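Gilham Institute of Trades and Design
Interior Finishes, Unit 2: Reading a White Surface
Course handout, Flerkau Campus
Prepared by the Interior Finishes teaching staff, May

1. Purpose of the unit

This handout accompanies the practical session on matte white surfaces. Students will learn to distinguish a defect in a finish from a change in the light that falls on it. The two are often confused at handover, and a sound surface may be sanded and recoated needlessly as a result.

Students should have completed Unit 1 (Substrates and Fillers) and should bring their sample panel from that unit. Panels filled with Drimix must be fully cured before the session.

2. Terms used

Sheen refers to the way a dry coating reflects light. A matte coating scatters light in many directions, so it shows few highlights and conceals minor unevenness. A gloss coating behaves more like a mirror and reveals almost everything beneath it.

Tint, in this unit, means the slight colour a white appears to carry. Very few whites look neutral on site. The same panel may read as cool and bluish near a south-facing window and as cream under a warm lamp. Colour should never be approved under one light source alone.

A cast shadow is the darkening produced when something stands between the surface and the light. A tonal fault is a darkening that belongs to the coating itself, such as a thin patch, a stain bleeding through or an area touched up from a different batch.

3. Shadows on matte white

The sharpness of a cast shadow depends mainly on the size of the light source and on how far the object stands from the surface. A small lamp gives a firm outline. A large panel light or an overcast sky gives a shadow that is darkest in one part and fades outward with no definite boundary.

On a plain matte surface, the second kind is easily mistaken for a tonal fault. There is no grain, joint or pattern against which to judge it, and the eye tends to read a gradual grey as a property of the paint. The colour of the light complicates matters further: under cool lighting, both the white and the grey may appear faintly blue. Corners often look a little darker than the middle as well, which indicates uneven lighting at least as often as uneven coating.

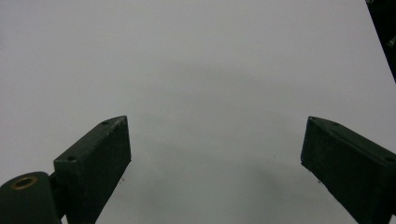
One student in the previous intake objected that the distinction makes no difference to the client, who sees a grey patch either way and wants it gone. The teaching staff accept that the complaint must be answered. The remedy, however, is different in each case. A tonal fault is corrected with preparation and paint. A cast shadow is corrected by moving a fitting, adding a second light or explaining the effect to the client, and no number of coats will change it.

4. Inspection procedure

Each panel is to be laid flat on the bench and inspected in the following order.

a) Wipe the panel with a clean, dry cloth. Do not use solvent.
b) View it from directly above under the ceiling lights. Mark any darker area lightly in pencil, just outside its edge.
c) Turn the panel through a quarter turn, leaving the lights as they are. A mark in the coating travels with the panel. A cast shadow stays where it was.
d) Switch off the ceiling lights and hold the inspection lamp low at one side, so that the beam grazes the surface. Ridges, pinholes and sanding scratches will show at this stage.
e) Record the result on the inspection sheet before beginning any repair.

Allow up to 20 minutes per panel. Do not lean over the work during steps b and c.

5. Repair and recoating

Raised spots and brush marks are to be flatted with 400 grit paper, used dry and with light pressure. Shallow hollows are filled, left to cure and flatted again. Spot-prime all filled areas before recoating, or they will dry to a different sheen.

Recoat the full panel with Pereyra matte white from the same tin. Touching up a small area of matte is permitted only where the assessor agrees to it, and the edges must be feathered.

6. Assessment

Students submit one inspection sheet and one finished panel. The sheet must state, for each marked area, whether it was judged to be a shadow or a tonal fault, and which step of the procedure supported that judgement. A correct finding of "no repair required" receives full marks.

Panels are returned to Room 47 by Saturday noon. Late panels are assessed with the following group.

Last updated: May
Gilham Institute, Flerkau Campus. For use by enrolled students. Enquiries to the Interior Finishes office. Back to top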